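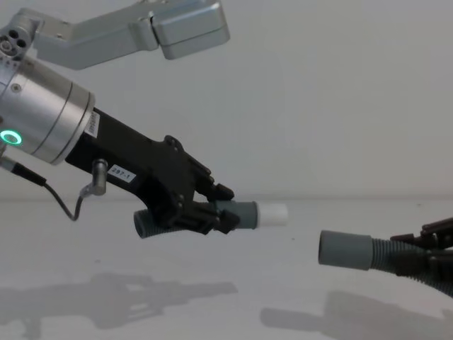
Search products, parts and manuals Go

Pavance 30 Basement Dehumidifier

Sold by Cadden Home Equipment. In stock at the Pidesby store and for delivery.

We carried dehumidifiers for a long time without liking any of them much. The boxes all promise a dry basement, and a lot of the basements stay damp. The Pavance 30 is the one we sell now. It pulls water out of the air, it drains into a bucket or through a hose, and it makes a noise while it does it. If you want a machine that fixes a leaking wall, we don't have one, and we'd be careful of anyone who says they do.

What the maker claims, and what we think of it

Pavance rates the machine at 30 pints a day. Ratings like that come from a test room kept at a set temperature and humidity, and your basement is not a test room. A cool basement in spring will give you less, sometimes a lot less. Please don't call us with a measuring jug and a complaint that you're short. We'll agree with you, and then we'll point at this paragraph.

The box also says it covers 600 square feet. We'd take that as a best case with an open floor and a normal ceiling. Put up a dividing wall and a door that stays shut and you have two rooms, one of which the machine can't do much for. Othmane Ashour in our service department ran one in his own basement through a wet summer and moved it twice before he was happy. Where it ended up was nowhere near the outlet he'd planned to use.

"Whisper quiet" is printed on the side panel in large letters. No. It sounds like a window air conditioner on its low setting. Fine under a workshop, less fine under a bedroom with thin floors. Come and stand next to the one running by our parts counter before you decide.

"Smart humidity sensing" means it has a humidistat. It switches off when the air reaches the level you picked and comes back on when the level creeps up. Every dehumidifier we've sold has had one. The reading on the display is taken at the machine, so the far corner behind the boxes may be telling a different story. Buy a cheap separate humidity gauge and put it over there.

What's in the box

Dehumidifier with casters fitted
Collection bucket with float switch
Washable air filter (already in place behind the grille)
Drain hose, three feet
Owner's manual and warranty card

On the hose: three feet is short. It's long enough if the machine sits right beside a floor drain, and I have been in very few basements where that was the case. You can use a longer one, and the outlet takes an ordinary threaded fitting. What you can't do is run it uphill. This model has no pump. Water leaves by gravity, so the hose has to slope down the whole way, with no loop resting on the floor and no hump over the lip of a utility sink. Most of the "it's leaking" calls we get are about a hose with a rise in it. If your only drain is higher than the outlet, you need the Ragab drain pump, listed separately, or you need to empty the bucket by hand.

Who should skip it

Anyone with standing water. If you see puddles after rain, spend the money on gutters, downspouts and grading first. A dehumidifier in a wet basement will run day and night and you'll pay for all of it on the electric bill.

Anyone with an unheated garage in a cold climate. The coils frost over, the machine stops to defrost, it starts again, it frosts again. There is a defrost mode and it does what it says, but it spends so much time defrosting that you may as well unplug it in December and bring it back out when things warm up.

Anyone with a crawl space. It will physically fit in some of them. You won't want to crawl in there to clean the filter, so the filter won't get cleaned.

Setting it up

Let it stand upright for a few hours after you get it home, especially if it rode in the car on its side. Leave clear space on all sides; the air comes in at the back and goes out the top, and a wall or a stack of storage bins will choke it. Plug it straight into a grounded outlet. The manual says no extension cords and for once I agree with the manual.

Set the humidity at 50 percent and leave it alone for several days. People turn it down to the lowest setting because they want results, and then it never shuts off. Concrete, lumber, cardboard and old carpet all hold water and give it up slowly, so the first stretch is always the worst.

Close the windows. I know the old advice was to air out the basement. On a muggy day you're just bringing in more damp air for the machine to work on.

Cleaning

Rinse the filter under the tap, shake it off, let it dry, put it back. Wipe out the bucket when it gets slimy. We don't sell the scented tablets that go in the bucket and we've been asked to. They make the bucket smell like lemon and do nothing for the basement.

Warranty

Three years from Pavance on the sealed system, less on everything else. Read the card, because "everything else" includes the fan, the control board and the bucket switch, and in our experience those are the parts that go. Nisreen Rizk at the parts counter keeps bucket switches on the shelf for this reason. Keep your receipt. Pavance will ask for it and they won't take a bank statement.

We don't offer an extended plan on this model. We looked at one. The exclusions ran longer than the coverage.

Customer comments

"Does the job. Louder than the box says. I got a longer hose and ran it to the floor drain and haven't thought about it since." Mali Griffiths

"I returned mine. The musty smell was coming from a carpet pad and no machine was going to fix that. The store told me as much before I bought it, to be fair." Nouhaila Tahiri

"Display reads lower than my own gauge on the other side of the room. I set it a bit drier to make up for that and it's okay now. Casters are poor on rough concrete." Kenza Nasr

Delivery and returns

Delivery is to the front door. Basement stairs cost extra and we need to know in advance, so tell us if there's a turn in them. Returns are accepted if the machine is clean, drained and in its original box with both foam ends. Drained means drained. Tip it over a sink and wait.

Price and stock checked November 10, 2025. Call the Pidesby store if you're driving in for one, as the website is sometimes behind the shelf.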